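Gokine Play Boxes: Progress Report to the Trurkine Fund
15 July 2020

Hello again, and thank you for being so patient about the new deadline. When I sent you the February report I was full of plans for a big spring launch with a rented popcorn machine, and you know what happened to everybody's spring. The popcorn machine people gave us the deposit back, which was very decent of them. I'll try to cover where the Play Boxes are now, what your money has been spent on, and what I'd like to do differently with the part that's left.

The short version is that we're still going, and the boxes are a better idea now than they were when I applied. Families want something to do in the yard or on the strip of grass behind the building, and they want it in one container they can carry home. We can't have forty kids in the Tsao Street hall throwing beanbags at each other, but we can hand a box out through the side door.

Sorting the donations

You'll remember that the application had a line in it called "intake and sorting," and that I put down a pretty small number of hours for it. I was wrong about that! Donations came in faster than I thought they would once people started cleaning out their garages, and most of it came mixed. A bag marked "badminton" would have a dog's tennis ball in it, half a croquet set and somebody's swim goggles. (We found the goggles' owner. She was thrilled.)

So the sorting has become the main job. I moved it from the floor of the hall to a proper table with a white top, and that has made a bigger difference than anything else I've done this year. Small things show up on white. On the old brown carpet I'd lose jacks and marbles, and I once knelt on a dart. Now I put a piece down, look it over, and decide if it gets packed, fixed or thrown out. The clear plastic box lives at the side of the table while I'm working, and I can check what's in it through the wall without digging.

The yellow plastic shuttlecocks are a good example of what I've been learning. I'd asked for feather ones in the original budget because that's what I grew up playing with. They don't last. Feathers break, and then the thing wobbles off sideways and a six-year-old bursts into tears. The plastic kind can be washed, it's bright enough to find in long grass, and it costs a lot less. I check the skirt for splits, push a finger around the base to see that it's firm, and that's the whole inspection.

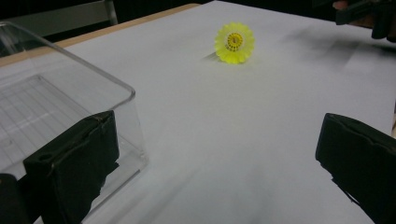 What we've packed so far

We've sorted 231 pieces since the February report, and we have 40 boxes packed and ready to lend. The goal for the year was 70. I think we'll get there by the fall, but I don't want to promise it, and I'll explain why in the part about containers.

Every box has a mix of something to hit, something to throw and something to do sitting down. The badminton boxes have been the first to go every time. After that it's the ring toss, and then the jump ropes, which surprised me because I figured everybody already owned one. The box with the wooden bowling pins keeps coming back early. One family said it was too loud for the downstairs neighbors, which I should have thought of. I've put a little rug square in with it and we'll see.

I changed the contents list, too. The old one was a full page and people didn't read it. The new one fits on an index card taped inside the lid, with a drawing of each item next to its name, so kids can do the check themselves before the box comes back. My drawing of a shuttlecock looks like a badly made cupcake. Kids seem to get it anyway, and a few of them have sent improved versions, so I may swap mine out at the next printing.

The money

I'll attach the full sheet separately, but here's how it breaks down in plain words.

Containers took the biggest share, as planned. Next was new equipment to fill in the gaps, mostly badminton things, foam balls and chalk. Cleaning supplies weren't in the budget at all and now they're the third biggest line. I moved money over from the launch party to cover them, and your office said that was fine by email, so I'm just noting it so it's written down somewhere official.

Printing came in under budget because of the index cards. Travel is zero. I had put in gas money for taking boxes around to the schools, and of course that didn't happen.

We also spent a small amount on the Paleo sign-out program, the one I told you about on the phone. I went back and forth on it. A notebook would have been free, but with the notebook I had to be there, and with Paleo people can reserve a box from home and pick their time. It has its annoying side -- it calls every item an "asset," and I got a message saying that my asset was overdue when it was a frisbee -- but I'd buy it again.

Cleaning and resting

This is the part that slows us down the most. When a box comes back, everything comes out of it, the washable things get washed in soapy water, and the rest gets wiped. Then the whole lot sits on the back shelf before it can be lent again. I'm keeping two groups of shelves, one for resting and one for ready, with a strip of red tape down the middle so I don't get them mixed up when I'm tired.

Anything that can't be washed has been pulled. That meant saying goodbye to the card games for now, and the cloth puppets, and a really lovely felt checkers set that somebody had made by hand. They're all in a closet with their names on them. I want them back in the boxes as soon as we can do it.

I do the table itself at the start and at the end. It's a dull job and I've gotten fond of it. I put the radio on, wipe my way across from the far side, and by the time I reach my own edge I've usually worked out what's going in the next box.
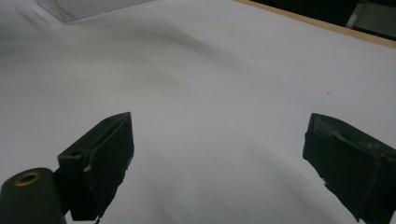
Working this way, I can get through a returned box in less time than it takes me to drink a cup of coffee, if nothing's missing. If something is missing it goes slower, because I like to send a friendly note first before I replace it. Most lost pieces show up. They're under the car seat or on the roof. Shuttlecocks on roofs could be their own report, and I've started putting a spare in every badminton box so a game doesn't end just because of a gutter.

The other thing I've figured out is to sort by kind before I sort by box. I used to take one empty box and walk around the room filling it, and I'd forget the net, or put in three balls and no bat. Now all of one thing gets looked at together, and then I pack a group of boxes in a row. It's faster, and I catch the bad ones more easily when there's a good one to compare them with.

What hasn't gone well

Containers. The first batch had snap lids, and the snaps don't hold up to being carried by one handle by a kid who's running. I've had to tape a few of them. The supplier will exchange the lids but not the boxes, and the new lids don't quite match the old boxes, so we've been going around in circles about it. This is the reason I'm careful about the goal for the year. If the exchange doesn't work out, I'd like to spend part of the second payment on a sturdier kind with rounded corners and a plain lift-off lid, held on by a strap.

Our hours are also a problem. Pickup is in the late afternoon because that's when I can be at the side door, and it doesn't suit parents who work evenings. A few people have asked for mornings. I'm going to try one early pickup a week through the end of August and see who comes.

And I haven't reached the far side of Gokine the way I said I would. Almost all our borrowers live within walking distance of Tsao Street. I'd hoped the schools would carry the boxes out to everybody else, and I don't have a good replacement for that yet. The laundromat near the bus depot has offered us a corner for drop-offs, and I'm going over to look at it and measure for a shelf. If it's dry and it locks, I'll say yes.

What I'd like to do next

Three changes, if you're all right with them.

First, I'd like to move what's left of the launch party line into containers. We may still have a party someday, but it'll need its own budget by then.

Second, I'd like to buy a second table the same height as the one I've got, so washing and packing don't have to take turns. I've seen a secondhand one that would do.

Third, I'd like to add a few boxes for grown-ups. It wasn't in the application and I know the grant is for kids and families, but I've had several older neighbors ask very politely if the badminton is "only for children." I'd keep it small, and I'd use donated rackets, so the cost to the fund would be a handful of shuttlecocks and a net.

If you could let me know about the container money before the end of the month, that would help the most, because the supplier wants an answer on the lids. The other two can wait for your next meeting. The receipts are in the envelope with the budget sheet, in order except for the one from the hardware store, which got wet and is taped to the back.

Thank you again, all of you. Come by the side door if you're ever over this way, and I'll sign you out a box.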